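Womley Hostels Opens Skellmont House, With New Training for Night Staff

SKELLMONT, May. Womley Hostels will open its newest property, Skellmont House, to guests this Thursday at 3 p.m. The hostel has beds for 200 guests in a mix of dorms and private rooms, and it is the first Womley property to open with a full night team trained under the company's new Front Desk After Dark program.

The program covers the things that happen in a hostel between 10 p.m. and breakfast: noise complaints, lost key cards, guests who get into the wrong bed, guests who bring visitors back, and guests who have had too much to drink. Womley wrote it after reviewing a year of night logs from its other hostels. The logs held over 4000 entries. Most were short and dull. A smaller group, 479 in all, involved a complaint by one guest about another guest's behavior in a shared room.

"Anyone who has worked a night desk has stories, and they tell them at parties for years," said Babak Hassanpour, operations director at Womley Hostels. "What we didn't have was a plain set of steps for the person standing in the hallway at 2 a.m. who has to deal with it while it's going on. Our new hires were learning from whoever had the shift before them, and that person might have been there three weeks."

Under the program, every night employee completes four paid shifts alongside a senior clerk before working alone. Training includes how to knock and announce before entering any room, including storage rooms, laundry rooms and other areas where guests are not supposed to be. Staff also learn when to move a guest to another bed, when to give a warning, when to end a stay, and when to call the police. Each shift has an on-call manager who must answer the phone within five minutes.

The house rules given to guests at check-in have been rewritten as well. The old version ran to three pages. The new one fits on a card and says directly that dorms and common areas are not private. Couples who want privacy can ask the desk about a private room at any hour. If one is free after 11 p.m., it is offered at a reduced late rate.

"We used to write around the subject," said Ákos Orbán, general manager of Skellmont House. "The old rules said something about respecting the comfort of fellow travelers. People read that and thought it was about snoring. Now the card says what it means, and the clerk says it out loud too. It takes ten seconds and a few people laugh."

Orbán has worked in hostels for 14 years, first as a cleaner and later as a night clerk and assistant manager. He joined Womley to lead the Skellmont opening and helped test the program during a winter trial at the company's Ako Street hostel. In the trial, night clerks were asked to write up each complaint in the same format, with the time, the room, what was reported and what was done. Those write-ups are now used as practice cases, with guest names and room numbers removed.

Skellmont House was converted from an office building by Teoh Interiors. Dorms have four, six or eight beds. Each bunk has a curtain, a reading light, an outlet and a locker large enough for a full-size backpack. Bathrooms are down the hall on each floor, and four of the private rooms have their own. Storage and linen rooms lock automatically when the door closes and can be opened only with a staff key card.

The ground floor has a kitchen, a laundry room and a lounge that stays open until midnight. Quiet hours run from 11 p.m. to 7 a.m. on all dorm floors. Guests arriving during quiet hours are checked in at the side entrance so that the lobby door, which sits below two of the larger dorms, can stay shut.

Outdoor space was part of the plan from the start. Womley's guest surveys list somewhere to sit outside as one of the most common requests, after better showers and more outlets.

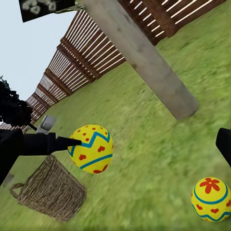
Rendering: lawn and slatted wooden fence.

Dorm beds start at $34 a night and private rooms at $92. Sheets and one towel are included. Guests must be 18 or older to book a dorm bed. Families with children can book private rooms. The maximum stay is 14 nights, and long-stay bookings are not being taken this year.

The first 400 guests to book direct through the Womley website will get free breakfast for the length of their stay. The offer cannot be used with group bookings or added to reservations already made.

Skellmont House has hired 22 people, including five night clerks, and is still looking for two part-time housekeepers and a weekend breakfast cook. Applicants can ask for a form at the front desk or apply through the jobs page. Hostel experience is helpful but not required for either job.

Womley plans to bring Front Desk After Dark to all of its hostels by the end of the year. The company will also make the staff handbook available to independent hostels at no charge. Owners and managers who would like a copy can write to the operations office and should include the name of their property and the number of beds.

Local residents are invited to look around the building on Thursday from noon to 2 p.m., before the first guests check in. Coffee will be served in the lounge. Street parking near the hostel is limited to two hours.

About Womley Hostels
Womley Hostels owns and runs budget hostels for independent travelers and small groups. The company began with a single house and now operates seven properties. All of its hostels have a staffed front desk 24 hours a day.

Media contact
Press Office, Womley Hostels
Interviews with Babak Hassanpour and Ákos Orbán are available on request. Reporters who would like to visit Skellmont House before opening should contact the press office by noon the day before.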